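Tirnumeo Knee Ultrasound Set

README for release 4

Welcome, and thanks for downloading! Tirnumeo is a set of 2,000 ultrasound stills of the adult knee, put together so that students, sonographers in training and anyone who writes image software can practice on material that looks like a regular clinic day. We love this collection and we hope you'll get a lot of use out of it.

What you get

All stills are grayscale PNG files, one view per file. Of these, 856 have outlines drawn by hand for the quadriceps tendon, the patellar tendon and any fluid in the joint. The rest carry only a view label (front, inner side, outer side, back) and a left or right tag. A plain CSV in the top folder ties each file to its labels. Start there, it's the quickest way in!

Names and dates of birth were never exported from the scanners. Age is given in ten-year bands.

How the stills were made

Scans were done at the Lidwood outpatient rooms with a linear probe, patient lying on their back, knee bent over a rolled towel. For the back view the patient turned over. Depth was set by the sonographer and can differ a lot from one still to the next, so please read the depth column before you measure anything in millimeters. 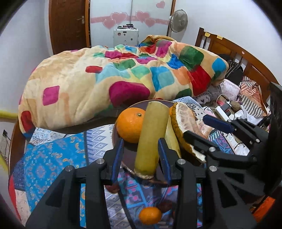
Who drew the outlines

Giorgia Guerra drew the first pass and Faisal Butt checked every one of them. Where they disagreed, both versions are kept, with the suffix _a or _b. Those pairs are some of the most interesting files in the whole release (have a look at the thin fluid layers above the kneecap) and we'd be thrilled to see someone study them properly.

The drawing was done in Kinalex, and the original project files are in the folder called source. You don't need Kinalex to use the masks.

Changes in this release

Added the back views, finally!
Fixed 7 files where left and right were swapped.
Renamed the column "fluid" to "effusion" to match the Ristić worksheet that many of you teach from.
Dropped the old JPEG copies. If your script still looks for them, point it to the PNG folder.

Known gaps

There are no children in the set, and very few knees with implants. Stills from the outer side are thin on the ground compared with the front. Some masks stop short where the tendon fades out near the bone, and we left them that way on purpose. 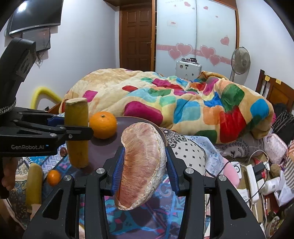
Peeled pomelo segment, pith still on the outer edge.

Using and sharing

Free for teaching and research. Please don't use the set to make decisions about a patient's care. If you publish with it, name the release number, and write to us as well, we really do enjoy reading what people make! Corrections are welcome at any time: send the file name and a line or two on what looks wrong, and Faisal will add it to the list for the next release, planned for July.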